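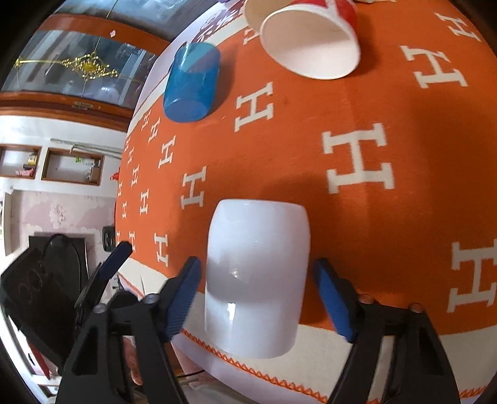

Jitendra Vishwakarma told me in the chat last night that a jaw reading that creeps is a zeroing problem until proven otherwise, and that I should post the whole story on the board so other people can have a go at it. So, whole story!

Gripper width drifts over a session, then the arm squeezes too hard on replay
Posted by Poonam Nigam
Tags: hand-held grippers, calibration, replay, Mustidik

I've been recording tabletop pickups with a pair of hand-held grippers, one in each hand. Mugs, plastic cups, paper cups, some standing and some on their sides. I log everything in Mustidik and replay it on the Tratel arm at reduced speed. It's the most fun I've had with a project in years and I really want to keep going, but I've got a fault I can't pin down.

At the start of a session the left gripper reads 94 mm with the jaws fully open. After 20 minutes of work it reads 2 or 3 mm more, with the jaws in exactly the same place. The right gripper stays put. Same firmware on both, same cable length.

You'd think a couple of millimeters wouldn't matter. A mug doesn't care. But on replay the arm starts from its own correct zero and the log says "close by this much," so it closes too far. Out of 289 takes, 22 ended with the arm stopping on its force limit, and last week it flattened a paper cup before the limit kicked in. That one made me jump. I had my hand near the table at the time, which I know, I know.

What I've tried so far: swapped the cables left to right (the drift stays with the left gripper), restarted Mustidik between takes (no change), cleaned the blue finger pads, and tightened the screws I can reach from the top.

Is it the encoder? And can the takes I already have be saved, or do I have to record them all again?
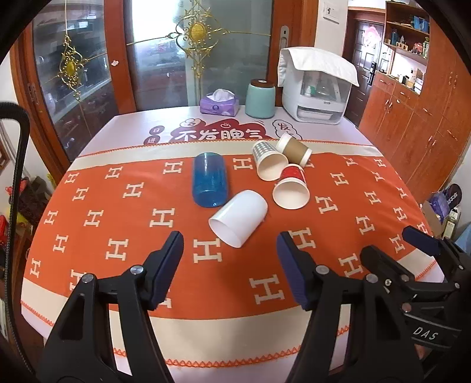
Jitendra Vishwakarma | answered 2018-12-12 | marked as helpful by the poster

Great write-up, and the cable swap was the right test. You've ruled out the cable and the port in one go.

I don't think the encoder is dying. A dying encoder usually jumps or drops counts in both directions. Yours creeps one way, slowly, with use. I had the same thing on our Zeleke build, and the cause was the little set screw that holds the encoder magnet on the finger shaft. Every hard squeeze lets the magnet slip a hair. You can't get at it from the top, so tightening the screws up there won't touch it.

To check, put a dot of paint pen across the magnet holder and the shaft. Do 50 firm squeezes on something solid like a mug. If the two halves of the dot don't line up any more, there's your fault. Clean the shaft, use a drop of medium threadlocker, and let it cure overnight before you zero it again.

Your old takes can mostly be saved! Find a moment in each one where you know the jaws were fully open, read the value, and subtract the difference from 94 for that whole take. The slip inside a single take should be tiny. If a take has no fully open moment, drop it.

Please also change two things before the next replay. Set the force limit for the object and not for the arm (a paper cup needs far less than a mug), and make Mustidik refuse to start a replay if the open reading is off by more than 1 mm. And hands off the table while the arm has power. Stop button in your hand, every time.

kettlehead | answered

had this with a Mutuslow gripper, just re-zero before every take. takes two seconds. never bothered opening it up

Comment from Poonam Nigam

Paint dot test done, and the dot split clean in two after 50 squeezes! Threadlocker is curing now. Kettlehead, I'm going to re-zero before every take as well, seems like a good habit anyway. Jitendra, do you subtract before or after Mustidik smooths the width signal?

Comment from Jitendra Vishwakarma

Before. Work from the raw file.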